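Chapter 9
Can it clear the table yet?

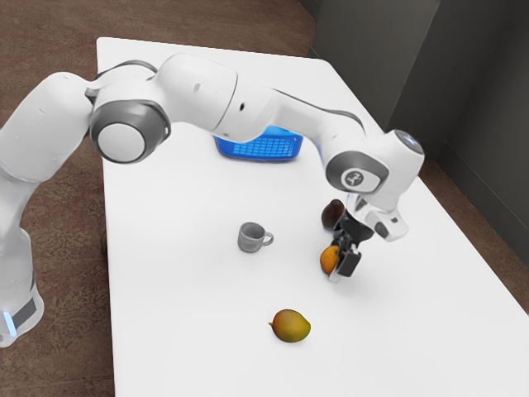 9.1 The short answer

Sort of. One table, a bit of fruit, a mug, a basket: yes, on a good run. Your kitchen at half past six with the dog underfoot: no.

Chapter 8 was all about factory arms that do one job, same part, same spot, all shift. Chores aren't like that. Nobody bolts a mango down. It rolls, it bruises, and the next one is a different shape. So this chapter asks what a machine has to manage before we'd call a chore done, and how far along we are.

Start with fruit on a table in simulation. Cheap to run, nothing gets squashed, and you can reset it in a blink. Look at how close the dark, avocado-like thing is to the fingers. Going for the small orange fruit means not knocking its neighbour. A four year old does that without thinking. For an arm it's a planning problem, a seeing problem and a grip problem all at once, and a miss in any of them spoils teh job.

9.2 What counts as done

Be fussy here. Students lose marks on it every year. "Picked up the fruit" is not "put the fruit away". For the rest of the chapter a chore is done when:

every item is where it should be
nothing is damaged
no person stepped in

Our running case is the Tiltby tidy-up trials. Simulated tables first, then real ones. In simulation 2294 tries were logged, and the software (Dirnuvo, see 9.4) looked very good indeed. Then 60 tries on a real bench, and the score dropped hard. Soft fruit was the worst. Mugs were fine untill the handle faced the wrong way.

9.3 Shop floor or kitchen?

Shop floors are ahead. Flat light, known bins, staff who keep clear. The Saro packing line, which we come back to at the end of the chapter, runs nearly 3 hours between stops. Not bad. Still needs someone close by, though.

Homes, well behind. Clutter, pets, stairs, odd cupboards. Snorradóttir argues we should stop waiting for one machine to do the lot and judge it chore by chore. We'll mostly follow that line.

Before you read on, write down one chore you did this morning. Every step, including the ones you didn't notice. You'll need the list in 9.5.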